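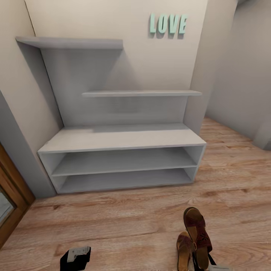 The simulated room used in the Floller demonstration, with a pair of sandals held up in front of the gray shelving unit.

The Floller open day was a public demonstration of household robot software held in Trosulgate on 2020-09-01. It was organized by Wororus, a developer of simulation tools, and had been planned for July before it was moved. The event centered on Floller, a program in which a two-armed robot does tidying jobs inside a computer-rendered house. No physical robot was used. Visitors watched the work on screens in the main hall and could follow it from the robot's point of view.

Setting
The house shown at the open day has wood-plank floors and pale walls. One corner holds a low cabinet with two open compartments and two shelves set above it at different heights. Green letters on the wall spell "LOVE." A hallway elsewhere in the house ends at a glass door that looks out on a lawn and a slatted fence.

Demonstration
The main task was putting away shoes. An operator gave the robot a short written order, and the software, called Tak, worked out the steps. Each session was set to run through 9 orders, with a break after the first 3. Sandals and sneakers were chosen because their shapes differ a good deal. A sandal has open straps that a gripper can catch on, while a sneaker is usually taken by the collar or heel.

Wororus staff explained that the robot may pick up a pair together or take one shoe at a time. In the hallway part of the demonstration, one white sneaker with green stripes is held in the right gripper and its match lies farther along the floor.

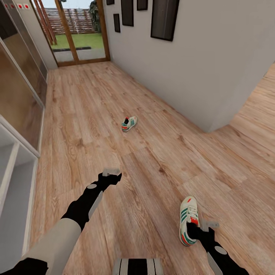
Attendance and later use
About 2000 people came during the day. Sessions were held in 2 rooms, and the smaller one was kept for school groups. Visitors could enter their own orders at a desk near the entrance. Wororus later used the same house in its training courses at Trosulgate, with kitchen tasks added to the list.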